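How to keep a glass table clean without streaks

Many people wash a glass table every day and still see gray lines on it. Usually the reason is too much soap. I use 500 ml of warm water with one spoon of white vinegar, and no soap at all, only when there is grease.

First take away the crumbs with a dry soft brush. If you rub them with a cloth, they can scratch the glass. Then wipe with the wet cloth from one side to the other, and dry it at once with a second cloth. Old cotton shirts are very good for this. 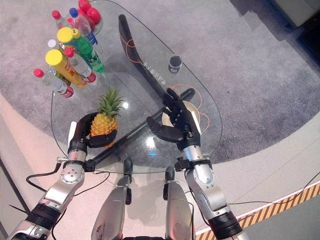 A small pineapple and a round plate at the oval glass table.

Fruit juice becomes sticky when it dries. Put a wet cloth on the spot for five minutes and it will come off easily. Please do not use a knife.

Under flower pots and bowls I put small felt pads. In December, when we have candles, I let the wax get hard and lift it with an old plastic card.

The edge of the glass needs cleaning too, and most fingerprints are there.

Arne Janssen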